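4.3 When the jaws stop agreeing

The failure we learned the most from was also the dullest to look at. In August, partway through the sheet-folding recordings at Urkdale, the right gripper began to report a jaw opening that drifted away from the real one. There was no crash and no warning light. The log simply said the jaws were shut when they were still 2 mm apart, and two millimeters is plenty of room for a thin sheet to slide out of.

We were lucky to catch it. The Vemley check, which we run on every batch, compares the opening at the first and last second of each recording with the jaws held fully closed. Of 200 recordings in the batch, 109 passed on both hands. The rest failed on the right hand only, and always in the same direction, which got us very excited, because a fault that leans one way can usually be traced.

Figure 4 shows the folding setup, with one hand-held gripper on each side of the sheet.

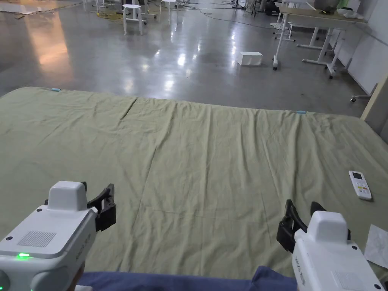
Figure 4. Folding task, seen from the operator's head camera.

Why did the drift not show up during calibration? Calibration took less than a minute, and the fault needed a warm motor. The encoder magnet was glued to the shaft, the glue softened as the housing heated up, and the magnet crept a little with every hard squeeze. A cold gripper passed each time.

Once we knew this we could bring the fault on at will, and what a pleasure that was after a week of guessing! We ran the right gripper through repeated full-force squeezes on the bench at Sustoneck and watched the zero point walk. It held steady for the first 106 squeezes and then moved in small jumps. Left overnight, the magnet stayed in its new position, so the next morning's calibration absorbed the error and hid it again. That explains the sawtooth pattern in our early plots, which we had blamed on the operators (sorry, all).

The repair is small. We now pin the magnet as well as gluing it, and the Szewczyk logger asks for a closed-jaw reading between recordings. If the reading has moved, the logger refuses to start the next one. Operators grumbled about the extra squeeze for a day or so.

We did not try to correct the bad recordings. The jumps come at unknown moments inside a fold, and a straight-line fix would put the jaws in the wrong place just when the cloth is being pinched. They are kept in a separate folder with the raw encoder values, and we would love to see someone make use of them.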